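**Folding patterned aprons and smocks with ties before they go in the basket**

Posted by Sum-yee Kwok, July 2026

Our center is revising its written procedure for laundered linens at the Steltbridge site. Items with thin ties or tapes are often stored with the ends hanging out, and they catch when the next item is lifted. Should the ties be folded inside, or left out so that staff can find them?

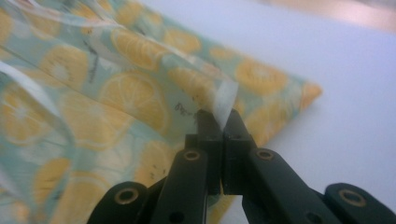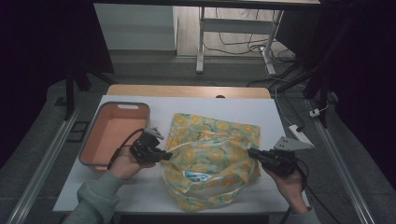 Our shelves hold 178 pieces in shallow plastic baskets. The present procedure is silent on labels as well.

**Wen-hsiung Chu**

Ties should be folded inside. Lay the item flat, face down, and draw each tie straight across the cloth. Fold both sides to the middle over the ties, then fold from the bottom in 3 equal parts. Any label should finish on the outside, facing the front of the basket. Limit each stack to 7 pieces.

Printed cloth should be smoothed by hand before the first fold, as a busy pattern hides creases.

**Fledar**

We leave ours out. No complaints.

**Lau**

I would follow the first reply, with one addition. Very thin or slippery tapes do not stay in place under a single fold and should be turned back once on themselves. Our February procedure was amended accordingly.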